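Budget for a two-handed packing cell: what have I missed?

Hakim Khoo
November 4, 2023
We want one cell for boxing and checking small peripherals, mostly wired mice in folding-lid cartons. Koller quoted 3,006 per hand, two hands needed. Arms and table are already in the budget. Spare fingertips are 120 a set. Is a service contract worth 1,276 a year, and should I go for jointed fingers or plain parallel jaws?

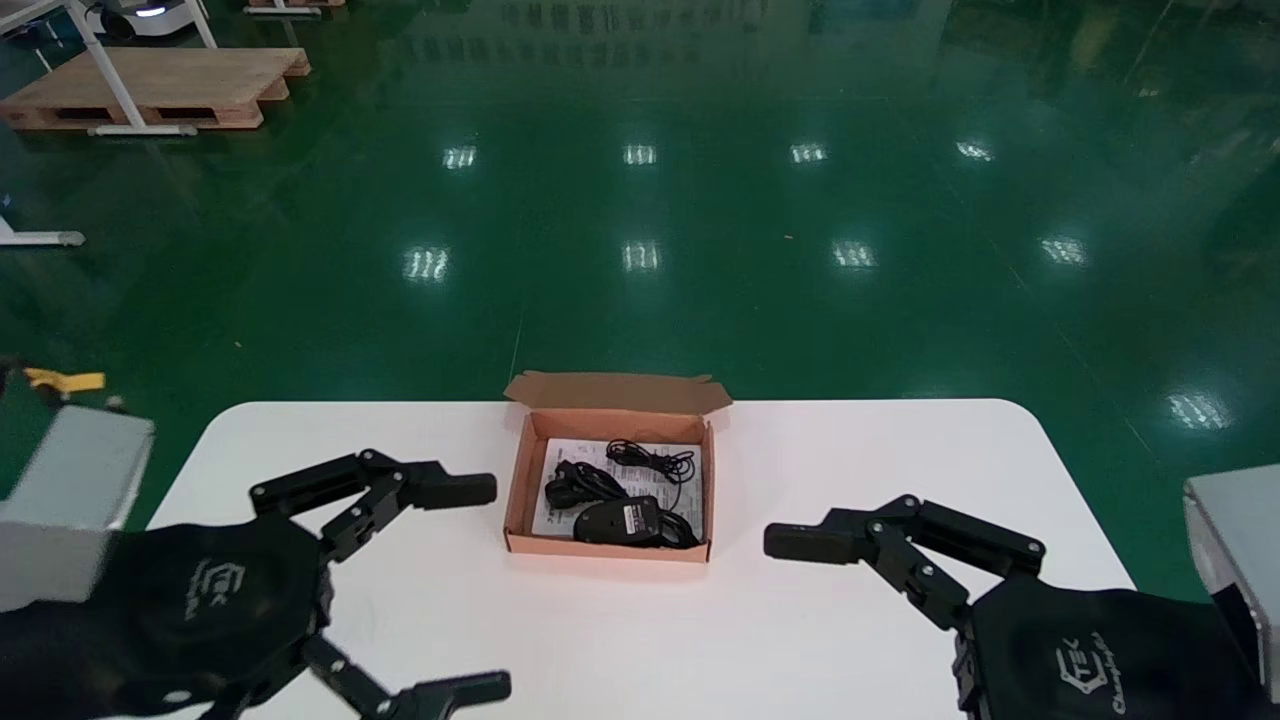 Loltari Community Help | Handling and Packing Group

Khairul Sumampouw
Cables decide it. A mouse on its back on top of the instruction sheet, with the lead in loose loops behind it, is poor work for parallel jaws. They will take the body and drag the sheet out with the cable. Jointed fingers cope better but wear faster. Budget four sets of tips for the first year and put 900 aside for wrist adaptors, as Koller leaves them off the quote. Skip the contract until the warranty ends.

tesov_user
we bought Pedeck jaws in April, fine for boxes, no good on leads. check your floor too, shiny epoxy upset our vision setup

Hakim Khoo
Adaptors were not on my list. I will ask for a revised quote.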